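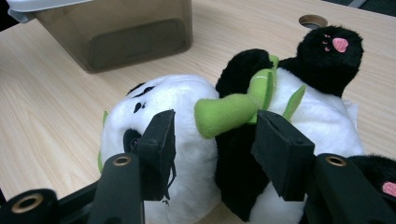 Gig Diary

May 28, 2018

Still humming. I got in after midnight, ate cold potatoes standing at the counter, and I have had the same four bars of bass going round my head ever since I woke up. So I'm writing this down before the details go soft, the way they did after the March show, when all I had left a week later was a ticket stub and a sore neck.

Briketti at last! I have been trying to see them for what feels like forever. The first time I had the dates wrong, the second time the bus didn't run, and the third time they had sold out by the time I got paid. This time I bought the ticket the morning it went up and stuck it on the fridge. It cost 19 and I would have paid double without blinking (well, maybe blinking once).

The venue was Nemness, down by the old canal basin. I hadn't been since they moved the stage to the long wall, and what a difference. You used to stand behind a pillar whichever way you turned. Now the room is wide and shallow and even from the back you can see hands on strings. It holds 200 and it was nearly full by the time the support came on, with people sitting along the window ledges and coats piled up on the radiator. The bar had run out of the good cider already. I had ginger beer and was perfectly happy.

Support was Shehata, who I knew nothing about. Two guitars, a hand drum and a little reed organ that wheezed every time it was asked for a low note. I loved that wheeze. They started so quietly that half the room kept talking through the first song, and then by the third you could hear the fridge behind the bar. There was one tune, no words, just a slow climb that kept stopping one step short of where you wanted it to go, and when it finally got there somebody near me said "oh" out loud. I bought their record on the way out and I've played side one twice already this morning. Side two is for tonight, with the lamp on.

Then a long break while they sorted out a buzz on the left side. I ended up talking to a couple who had driven in from the coast and were going straight back afterward. They had seen Briketti back in 2000-something (they couldn't agree on the year and were still arguing about it when the lights dropped), in a tent, in the rain, and swore it was the best night of their lives.

And then the band. They opened with "Clular," which I did not expect at all! I always thought of it as a closer, with that huge ending, but they played it stripped right down, brushes on the drums, the trumpet with a mute in. It made me hear the tune properly for the first time. I know the record version back to front and I still didn't spot it until the second verse. Lovely trick.

After that it was an hour and a half of going from strength to strength. They did nearly everything off the second album and a few new ones, and the new ones are good - looser, a bit funkier, with much more room for the bass. There's one in a lurching five-beat thing that I tried to dance to and gave up on. The woman beside me had it down cold. I watched her feet for a whole chorus and still couldn't work it out.

The singer's voice cracked on a high note in the slow one and she laughed and went back and took the line again, and the cheer for that was bigger than for anything else in the first half.

Encore: two songs, then the house lights came up, then everybody refused to leave and they came back and did "Clular" again, full blast this time, the whole ending, trumpet wide open. So I got both. I yelled myself hoarse. My throat is paying for it today and I've had three cups of tea with honey.

Missed the last bus, naturally. Walked home along the water with my shoes rubbing and didn't mind one bit. It was warm and there were bats over the lock.

Things I want to remember: the wheezing organ. The mute on the trumpet. Standing left of center is best for sound at Nemness now, three or four rows back, away from the door. Bring earplugs, the proper ones, they're in the desk drawer. Eat first.

I had a go at the five-beat song on the kitchen table with two wooden spoons just now and got as far as the second bar. Will try again after lunch. I also need to find out whether the new album has a release date yet, and whether Shehata are playing anywhere near here over the summer. If they are, I'm going.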